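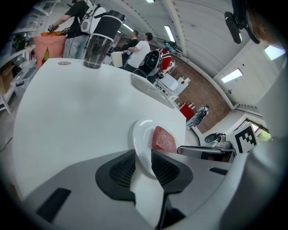

6. Setting up the Menen fridge thermometer

The box says the Menen is ready to use straight away. Treat that with some suspicion. Ours read two degrees low on the day it was unpacked at Dadcombe, and the sticker on the back still said "factory checked".

1. Pull the plastic tab out of the battery compartment and wait for the display to settle. The leaflet says this takes 7 seconds. Give it over 40.

2. Hold MODE until the C stops flashing. If you let go early it goes back to Fahrenheit and doesn't tell you.

3. Check the reading in a glass of crushed ice and water. It should show 0. If it doesn't, write the difference on a bit of tape and stick it to the case. There is a CAL button, but Wai-kit Fang tried it on three units and only one held the new setting overnight.
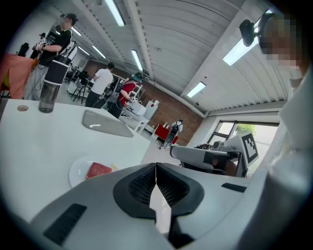
4. Put the sensor on the middle shelf, away from the back wall. The maker suggests the door, which is the warmest part of most fridges and a poor guide to the meat drawer.

5. Set the high alarm to 5 and the low alarm to 1.

Note: The "smart average" on page 143 of the Chiang handbook smooths out the very peaks you want to know about. Leave it off.

Caution: The alarm is quiet. With the fridge door shut you may not hear it from the next room, whatever the colour of the claimed "loud" light on the box.

6. Leave the fridge closed overnight and read the MAX figure in the morning before anyone opens it. Press CLEAR afterwards, or yesterday's high will stay there.
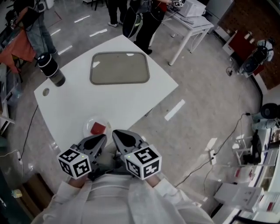
Fig. 6. Small clear dish on the white table, with a red block in it.

If the reading jumps about after all this, change the battery before you ring Bramholm. They will ask you to do it anyway.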